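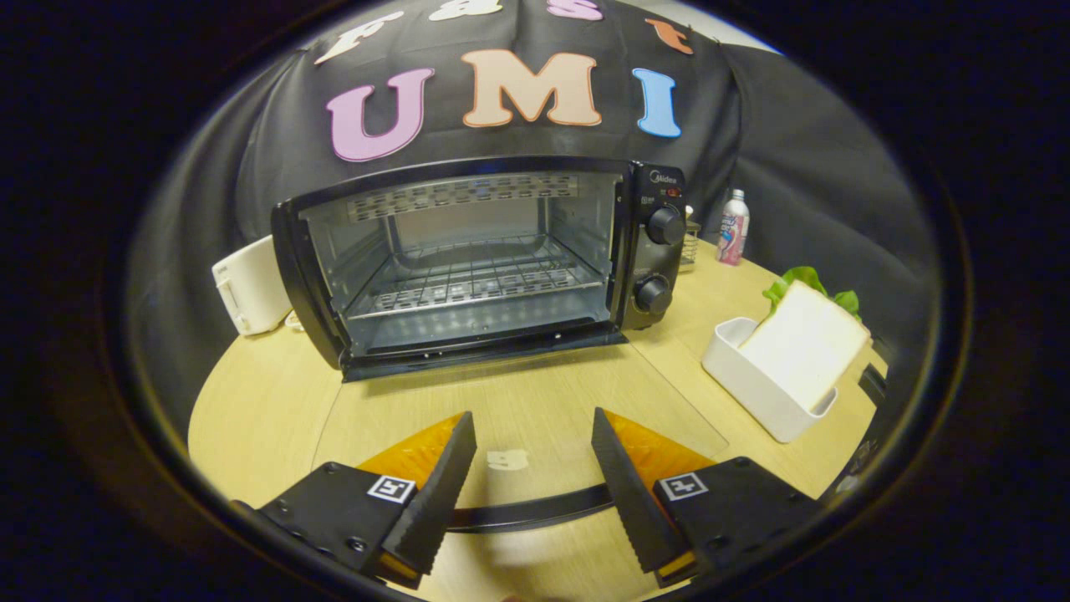
Midea countertop oven, door down

Ticket: petition signatures stuck at 300
Status: open, waiting on supplier
Opened: 4th January

Hello again, me with the Lidbridge bus petition. The counter on the public page has stopped at 300 and it won't budge. I've got a spreadsheet export with 37 more names on it than the page shows, all confirmed by email, so people are signing fine - they just aren't being added to the total. I need this sorted before it goes to Jindolside council, as they go by the number on the page and won't look at my spreadsheet (I did ask!).

What I've tried so far: cleared the cache, logged out and in, then looked on my phone and on the library computer. Same number everywhere. I also signed with my work address to see what would happen. Got the thank you email straight away, clicked the link, counter stayed put. Please take that one off again, I've already signed once.

Update 1
Thanks for the quick reply. You asked if I'd changed any settings and yes, I did. Back in November I switched on the postcode check so that only people in the Prasertsri ward and the town itself could sign. I've turned it off now and saved it. The total went up by 26, then stopped again. Progress, I suppose, but that still leaves a gap.

Update 2
Went through the ones still missing and every single one has a space in the middle of the postcode. The ones that came through were typed without it. I've sent the list to you and to Flastico, seeing as it's their form.

Flastico have written back to say they can see the fault and will rerun the count overnight. Could you keep this ticket open till I've checked the page in the morning? I've left the postcode check off for now.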